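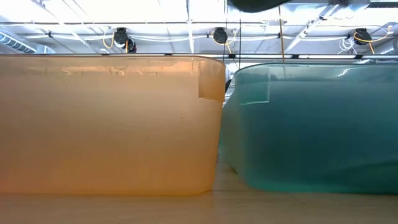 How to sort small things with two coloured bins

I use this method at home and also at the Mernunitz craft room, where I help with the cupboards. It is very simple, but I changed it several times before it worked for me, so I write down all the steps.

What you need

Two plastic bins of different colours. I like orange and teal because I can tell them apart quickly, even in the evening when the light is poor. They should be translucent, so you see a little bit if there is something inside, but you don't see all the mess.
A table with free space on both sides.
A damp cloth and a dry cloth.
Paper labels and a soft pencil.
A timer, if you are a slow person like me.

Step 1. Clean the bins

Wipe the inside and then the rim. Dust likes to sit under the rim, especially at the corners, where the plastic comes down lower. Use a corner of the cloth wrapped on your finger. Please don't use the rough side of a sponge. Translucent plastic scratches easily and then it looks grey for ever. If you wash them in the sink, dry them well before you put paper or fabric in.

Step 2. Put them side by side

Orange on the left, teal on the right. You can choose the other way, but then keep it always the same. After a few times your hand knows where to go and you don't need to look.

Leave a small gap between them, enough for your fingers. My first time I pushed them tight together, and when I lifted one by the rim, the other one came a little bit too and half of my buttons went on the floor.

Step 3. Decide what each colour means

For me orange is "stays in this room" and teal is "goes somewhere else". Say it in one short sentence and write it on a label. If you need three sentences to explain, the rule is too difficult and you will get tired.

Áine Breathnach, who shares the cupboards with me, uses orange for things that need repair and teal for things that are fine. Her way is better for toys and tools. For wool, ribbons and paper I prefer mine.

Step 4. Sort for 50 minutes

Take one drawer, empty it on the table in front of the bins, and start with the nearest thing. Pick up each object only once. If you can't decide in a few seconds, put it in teal — you will see it again anyway.

Big things first is also possible, but I find the bins fill too quickly and the small pieces get lost underneath.

When the timer rings, stop. I know it is tempting to continue, but the last part of a long sorting is where I throw away the wrong things.

Step 5. Empty both bins the same day

Teal first. Carry it to the other room and put everything in its place, even if the place is not perfect yet. Then return the orange things to the drawer, with heavy ones at the back.

Don't lift a full bin by one side of the rim. Put both hands under the bottom.

If something goes wrong

Bins slide on the table: lay a thin towel under them.
Label falls off: the plastic was still a bit wet, or greasy. Wipe, wait, try again.
Teal is always full and orange almost empty: maybe the drawer was storing things from the whole house. Mine was.

Precious Mokgethi asked me if you can do it with two bins of the same colour. You can, with big labels, but I made more mistakes this way.

Last updated 31/05/2026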